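Rundodstead Households to Test Shared Battery Storage in Two-Year Study

February 20, 2025

A research group at the Andberg Institute for Energy Systems has begun a two-year field study of neighborhood battery storage in Rundodstead, where 104 households have agreed to draw part of their evening electricity from a shared unit instead of from the regional grid. The study is intended to establish how much storage a residential district needs when a growing share of its power comes from wind and solar sources.

The shared unit has a usable capacity of 500 kilowatt-hours and stands on municipal land behind the former pumping station on the east side of town. It charges when local generation exceeds demand, most often in the middle of the day, and discharges in the late afternoon and evening. Participating households remain connected to the grid at all times and keep their existing supply contracts.

"Much of what is known about storage at this scale comes from computer models," said Loan Tô, who leads the study at the Andberg Institute. "Models depend on assumptions about when people cook, wash, heat their homes and charge their cars. We need measurements from a real district over several seasons before we can say which of those assumptions hold."

Why a shared unit

Home batteries have become more common in recent years, but they are usually sized for a single building. A household that is away for a week may have a full battery and no use for the power, while the house next door buys electricity at the evening rate. A shared unit evens out such differences. Fewer kilowatt-hours of capacity may be needed for the same number of homes, and the equipment can be maintained in one place.

There are also disadvantages. A shared unit requires land, a connection agreement with the network operator and a method for dividing costs and savings among users. Power must travel over local lines in both directions, and those lines were generally built to carry it in one. The study will record voltage and line loading at each of the four substations that serve the district.

The institute has compared its plans with an earlier pilot in the Thái district, where a smaller unit served a group of apartment buildings. Evening purchases from the grid fell during the summer months of that pilot, but the results for winter were less clear. The number of buildings was too small to separate the effect of the battery from ordinary changes in the weather. The Rundodstead study was designed with a larger group of homes and a comparison group for this reason.

How the study works

Each participating household has received a meter that records electricity use at five-minute intervals. The meters do not identify individual appliances. Readings are sent to the institute once a day, stored under a code number and kept apart from names and addresses. A further 76 households in the same district have accepted meters but are not served by the battery. Their readings will form the comparison group.

Households were selected from among those that responded to a letter sent by the town last August. The group includes detached houses, row houses and apartments. Some have rooftop solar panels and some do not. Participants may leave the study at any time by notifying the institute in writing.

Twice during each year of the study, participants will be asked to keep a household diary for one week. The diary asks when meals are prepared, when laundry is done and how many people are at home during the day. It takes a few minutes to fill in and may be completed on paper or online. The researchers will use the diaries to interpret the meter readings, in particular the sharp rise in demand that occurs in the early evening.
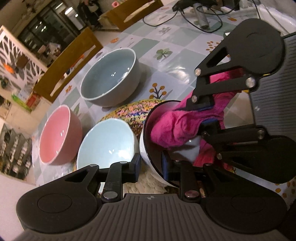
Charging rules to be compared

Three sets of charging rules will be tested in turn. Under the first, the battery will store any local surplus as soon as it becomes available and release it when demand rises. Under the second, charging and discharging will follow hourly electricity prices. The third set of rules uses a forecast of the next day's weather and demand to decide how much capacity should be held in reserve.

The forecasting software was developed by Imard, an engineering company that also supplied the control system for the unit. Under its agreement with the institute, the company may not change the software during a test period, and the institute will analyze the results independently. All three sets of rules will be run in both warm and cold months.

The researchers expect the choice of rules to affect the service life of the battery as well as the savings. Frequent deep discharge can shorten the life of the cells, and a rule that produces the lowest electricity cost in the first year may lead to higher costs later. The condition of the cells will be measured every three months.

Costs and funding

The unit and its connection were paid for jointly by the town and the institute. Participants pay no fee. During the study, households served by the battery will receive a credit on their local network charge, calculated from the amount of stored power they use. The credit will be the same per kilowatt-hour for all participants, regardless of whether they own solar panels.

According to the institute, the question of how to divide savings is among the most difficult in projects of this kind. Owners of solar panels supply much of the power that is stored, while households without panels often have the greatest use for it in the evening. A survey of participants at the end of the first year will ask whether they consider the arrangement fair and whether they would be willing to pay for membership after the study ends.

"A technical result is of limited use if residents do not want to take part," said Tô. "The town will have to decide whether to keep the unit in operation, and it should be able to make that decision with both kinds of information."

Safety and noise

The battery is housed in two ventilated steel enclosures, each with its own temperature monitoring and automatic shutoff. The local fire department reviewed the installation before it was connected and has received training on the equipment. Cooling fans operate mainly during rapid charging. Sound levels will be measured at the nearest property line, and the town has asked for the readings to be made public.

Next steps

The first set of charging rules is now in use. The institute plans to publish an interim report after the first full year of measurements and a final report at the close of the study. Meter data will be released in combined form so that other towns and network operators can use them in their own planning.

Residents of Rundodstead who are not taking part may visit the information office at the town hall, where current figures on the charge level and output of the unit are displayed. A public meeting on the first results will be announced by the town at a later date.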